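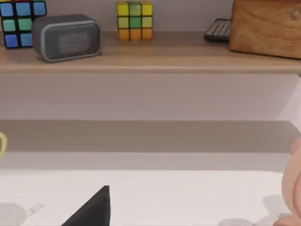
Cledano kitchen pack: three months of gathering examples with it

Reviewed 12/9/18

I've put off writing this one because I kept changing my mind about it, and I think I've finally settled, so put the kettle on. Cledano is a simulator add-on for people who want to collect demonstrations without owning a real arm. You get a kitchen, a great box of household things to scatter about in it, and a way of driving a gripper by hand while everything is written to disk. The recordings then go off to whatever learning system you happen to be feeding. In my case that's a small model I've been nursing along in the evenings under the name Podthorpe, which is meant to pick up one thing among many and put it somewhere else, and which for most of the spring could do neither.

Setting up

Easier than I feared. The download is large and the first launch is slow enough that I thought it had hung, but after that it opened without a grumble. My controller was found straight away. The manual is friendly and rather thin – there is a whole chapter on lighting and barely a page on how to name your recordings, and you will care far more about the second. Choose your naming before you start. I didn't, and I spent a wet weekend in November last year on an earlier project learning that same lesson, so I have no excuse at all.

Recording

The heart of it is lovely to use. You press one button to begin an episode, drive the gripper over, close it, carry, let go, press again. If you make a mess of it you can throw the episode away with a long press, and I was very glad of that during the first evening. By the end of the first week I was getting through 100 episodes in a sitting, with a break for tea, and the gripper had begun to feel like something I was holding and not something I was arguing with.

What I like best is how untidy it lets you be. The object box has the sort of odds and ends real people leave lying about: puzzle cubes, a speaker, a trophy cup with an orange lid, tubs and blocks. You can crowd them right up against one another on the worktop, and put more on the shelf behind. My older tool, Vudeo, gave me bare tables with one or two shapes sitting politely in the middle, and a model raised on those goes to pieces the moment it meets a cup with a tub pressed up beside it. 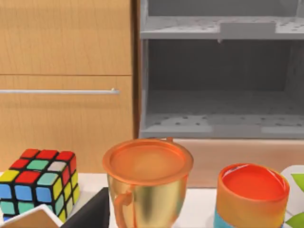
Crowding does make the driving harder, mind you. Anything with a handle wants coming at from the proper side, and when there's a neighbour in the way you have to decide whether to nudge it or go over the top. I decided early on to do some of each and keep both, so that Podthorpe would see more than one way of going about it. I'd suggest you do the same, and that you leave in the slightly wobbly episodes too, as long as they end well. My smoothest recordings, all done in one confident mood, made for the worst training run of the lot.

Grumbles

There are a few. The shuffle button, which is supposed to lay things out afresh for each episode, has favourites. I found the same sort of corner coming up again and again, and ended up moving things by hand for almost 200 episodes to even it out. Soft things are missing altogether, so no tea towels or sponges. And the camera views save at different rates unless you tick a box in the third settings page, which I only found because a chap on the Rizvi forum had grumbled about it before me. Please, Cledano, tick it for us!

The export is good, I should say that. My full set came to 471 episodes and went across in one go, with the gripper positions and pictures lined up properly once that box was ticked.

Would I buy it again?

Yes, and fairly cheerfully. Podthorpe now manages the easy layouts most of the time and the crowded ones some of the time, a good deal better than it did on the Vudeo recordings. I can't promise yours will do the same, and I haven't tried any of it on a real arm, so if that's your plan you'll want to read somebody else as well.

If you do go for it, get the bigger object box from the start. I bought the small one first and had to pay again 3 weeks later.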